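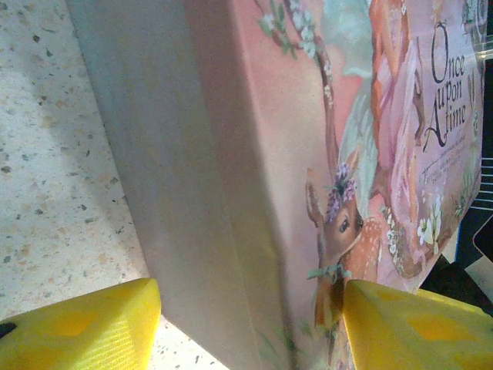
Wanted: People Who Doubt Our Robot Arm

Sedora Shared Workshop, Stubbs Street entrance
Posted January 10, 2019
Unpaid. Evenings. Tools provided, within reason.

Ralix is a homemade robot arm with a two-finger gripper and a small camera at the wrist. It is supposed to pick up ordinary household things from a kitchen counter and put them down somewhere else without wrecking them. I have been building it with Marcela Murín at the Sedora workshop, and before that at my kitchen table, and I am looking for a few people to join us through the end of March.

I should say up front that I'm not convinced this is going to work. Marcela is more hopeful. If you have read one too many posts about the home robot that will unload your dishwasher by next year and felt your eyes roll, you are who I'm writing to.

Where things stand

The arm moves. It goes more or less where it is told, and it holds its position well enough if the shoulder belt has been tightened that evening. The fingers are yellow, with angled tips and raised pads on their surfaces, and they are the fifth or sixth shape we've tried. I've stopped keeping the old ones.

Most of our time lately has gone into boxes. You would think a box is the easy case, with flat sides and square corners. Then you stand one upright on a speckled counter, let it lean a little, and try to bring a finger in on each side. One finger gets there first. If it pushes before the other one arrives, the box can turn or go over, and after that every number the software had for it is wrong. The one with the fawn and the "Once upon A time" lettering has become a regular, mostly for its sides: one is a busy pastel painting and the next is a big pale blank. I have my doubts that any camera software I can afford treats those as the same object, and I'd like somebody to prove me wrong with data.

The countertop is its own argument. All those brown and gray flecks look like detail to an edge finder. Marcela thinks we should train on it until it goes away. I think we should put down a plain mat and admit that we cheated. This is unsettled, and you will be asked for your opinion.

What we need

A mechanical person. You don't need a degree. You need to have taken something apart, put it back together, and had it still run. The wrist has play in it that I can feel with my hand and can't find with a gauge. Bring your own theory.

Someone for the software, preferably someone who writes dull code with comments in it. Our control program is called Iltska, for reasons that made sense at the time, and it is a mess. Python mostly, a little C on the motor board. Please don't offer to rewrite the whole thing in your first week. The last person did, and we spent a month getting back to where we had been.

Testers. This is the job I care about most and the one that sounds the worst. You set an object on the counter, run a grasp, write down what happened, reset, and do it again. A normal evening is 20 grasps on the same object before we allow ourselves to change anything. You write "failed" when it failed. You don't write "nearly." If the box got picked up because you nudged it with your sleeve, that goes in the log too.

People with stuff. If you can't give us an evening, lend us objects. Boxes with glossy printing, clear plastic packaging, wire racks, mugs with fat handles. Nothing you would be sad to see scratched. Put your name on it in marker.

What we don't need

Anyone looking for a startup. There isn't one, and I don't believe there is a market for a slow arm that moves boxes. Anyone who wants to film a demo. I know how those get made: you run it until it works once and keep that part. Anyone who wants to add speech. I have nothing to say to it.

Time and place

We meet 2 evenings a week, from 6:30 until 9, in the back bay at Sedora. The heater in there is loud and doesn't do much, so wear a sweater. Street parking is free after six. There is a step at the door and a freight entrance around the side without one; ring and we'll open it.

You don't have to come to every session. We do ask for at least 4 sessions before you decide you hate it, because the first is spent learning where the stop button is and the second is usually spent fixing something you broke.

Workshop membership is required for anyone using the saws, the mill or the laser. If you're only testing or coding, you can come in as our guest. Under 18 is fine with a parent in the building.

What you get

Bench space on project nights, all our files, and your name on the write-up, which will include the failure log in full. I'd rather publish a table of dropped boxes than one nice clip. If at the end of March the numbers say a person with two hands and no training beats Ralix at everything we tried, that's what the write-up will say, and I'll owe Marcela nothing on our bet.

No pay, no stipend, no equity in a thing that isn't a company. There is coffee. It's not good.

How to apply

Leave a note in the Ralix folder at the Sedora front desk, or come by on a project night and ask for either of us. The schedule is taped to the bay door. Tell us:

What you have built or fixed, including one thing that didn't work and what you did about it.
Which of the jobs above you'd want, or that you don't mind.
Which evenings you can't do.
One reason you think this project will fail. We do read these, and "the wrist" has been taken.

Rostislav Sokol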